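Support > Guides > Event Setup

4. Running the Produce Demonstration on an Open Day

This section covers the produce handling demonstration on the Plelness humanoid in front of visitors. Complete Section 3 (Floor Check) first. The operator for the session must be named on the Dallport site sheet.

4.1 Before visitors enter

1. Place the display crate on the left side of the robot, within reach of the left arm.
2. Set the barrier posts on the right side. Leave at least 2 meters between the rope and the robot.
3. Load the crate with light fruit only. Do not use melons or anything packed in glass.
4. Check the cable at each wrist for kinks. Cables must hang free of the elbow joint.
5. Start the Skustisora console and wait for the ready tone.

CAUTION: Cables on the floor are a trip hazard for staff and for the robot. Walk the area before every run.

4.2 Running the demonstration

1. Select PICK - LEFT on the console.
2. Stand clear and confirm that the emergency stop is in your hand.
3. Press START. Keep the right hand open and unloaded during a left-hand pick.
4. Let the robot hold the item for some 7 seconds, then select RETURN.
5. Repeat up to 16 times, then rest the arms for 3 minutes.
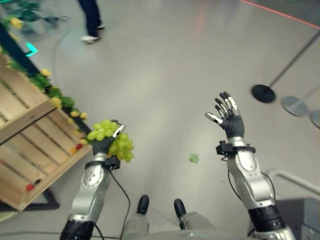

Page last changed: May 25, 2020 (I. Jibrin)

Bunched fruit needs a slower grip than single pieces. With grapes held in the left hand, check the floor between the arms for loose ones, as there is one on the floor here. Press PAUSE and pick them up before the robot takes a step.

NOTE: Staff may cross in front of the robot only while it is standing still. Visitors stay behind the rope at all times - including for photographs.

4.3 Closing down

1. Select HOME and wait for both arms to lower.
2. Empty the crate and wipe the fingers with a dry cloth.
3. Enter any dropped items in the Dissanayake log.

Contact Event Support | Back to top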